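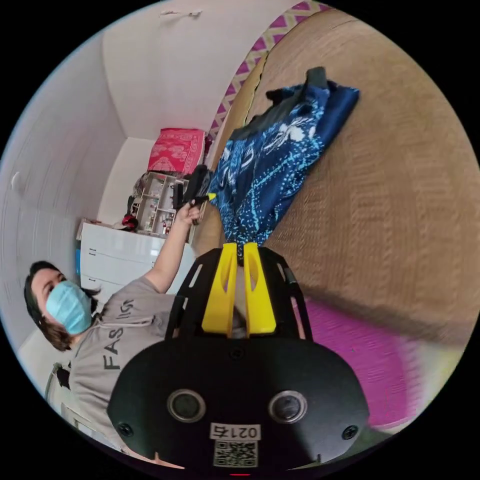 The bed is the best folding table in most homes, and most of the questions we get at Tergate start with somebody standing beside one, losing. We are a small linen and clothing care shop, we sell two folding boards and a lot of drawer dividers, and we answer the phone ourselves. A crumpled navy thing with pale swirls and dots, dropped across a ribbed tan bed cover, is more or less the picture callers have in mind when they say "I don't know where to start." Start with whichever end is closest to you. The rest of the answers follow, in the order people tend to ask them.

## Folding on the bed

**Do I need to clear the bed first?**

Yes. Pillows off, cat off, yesterday's pile off. If you fold next to an unfolded pile, the two will merge by the time you get back with the hangers.

**Can I fold on a mattress without a cover?**

You can, but a bare fitted sheet slides around and takes your shirt with it. A woven cover or a straw mat gives you a firmer surface and a bit of grip. Customers who sleep on mats in summer tell us this as if they invented it, and we let them.

**What about snags on a straw mat?**

Lift the cloth, don't drag it. Check the border and the seams between panels, where loose ends like to hide. Knits are the ones that suffer. Plain cotton usually gets away with it.

**Large pieces never come out square. What am I doing wrong?**

Probably folding before you've found the corners. Take hold of one top corner, raise it, and let the folds fall out of the middle. Then find the next corner along and pull gently between the two. Lay it down, smooth from the center outward, and only then fold. It takes longer to read than to do, except the first time.
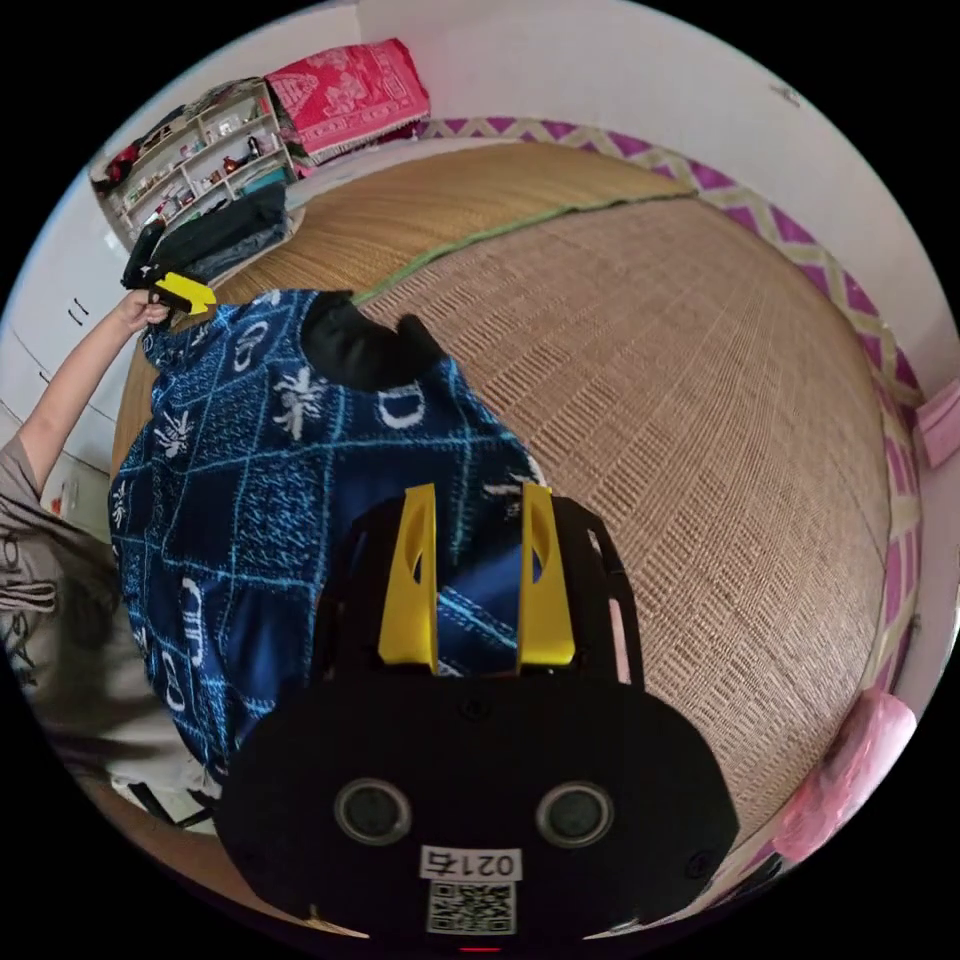
*A top corner held up, the rest of the blue cloth still bunched on the mat.*

**Does the pattern help?**

A grid helps a lot, as you can line up the fold with it. Scattered motifs are no help at all. Letters will tell you which way is up, and after that you're on your own.

**Where does the hood go?**

Back and down, flat against the shoulders, before the sleeves come in. If you leave it for last it sits on top of the finished stack like a hat. Same goes for big soft collars.

## Drawers and stacks

**File or pile?**

File if the drawer is deep, pile if it's a shelf. Dima Tannous, who runs our Saturday-less workshop (we tried weekends, it was a mistake), is firmly for filing and will not be moved. Dace Sepp piles. They share an office and the subject doesn't come up.

**How tall can a pile get?**

5 sweaters, in Dace's opinion. After that you're pulling from the bottom and refolding the lot — or, more likely, not refolding it.

**Do I have to fold underwear?**

No.

## Our boards

**What's the difference between the Skunolach and the Vavotis?**

The Skunolach is the flat one and stores under a bed. The Vavotis is hinged, 700 mm wide when open, and takes adult hoodies without an argument. For T-shirts alone either will do, and so will a stiff magazine, although we'd prefer you didn't spread that around.

**Will the Vavotis work on a soft bed?**

It will, with a cover pulled tight underneath. On a very soft mattress the hinge side sinks and you get a slanted fold.

**Is there a child's size?**

The Vītola, a cut-down Skunolach. We've sold roughly 1000 of them, many to adults with small apartments.

**I've lost a hinge pin. Can I buy just the pin?**

Yes, ask for part 1303. Please don't use a paper clip. We've seen the results and had to throw away a perfectly nice board.

**Can I return a board I've used?**

Within the period on your receipt, yes, if it's clean. Write your order number on the outside of the box. A note inside is lovely, but we find it after we've already emailed you asking who you are.

*Page updated 6 March 2026*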